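**Care of the light wood folding table**

**Fukeo_Facilities** · 16/11/2021
Members are asked to state their preferred treatment for the pale tabletop. The grain should remain visible.

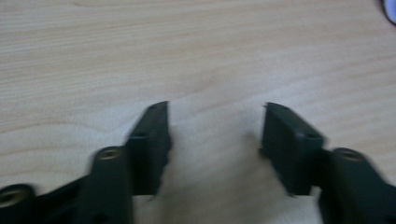
*Photo: Fukeo_Facilities*

Wax has been proposed.

**jekura70**
I must disagree. Wax may transfer to clothing. A damp cloth is sufficient for a table used to fold socks.

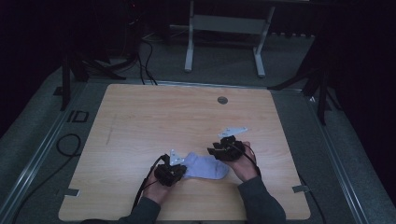 Any scuffs should be left until the surface has been cleaned and inspected.

**Bezerra_Office**
We applied wax in October and received no complaints. Please reconsider.

**jekura70**
My recommendation stands.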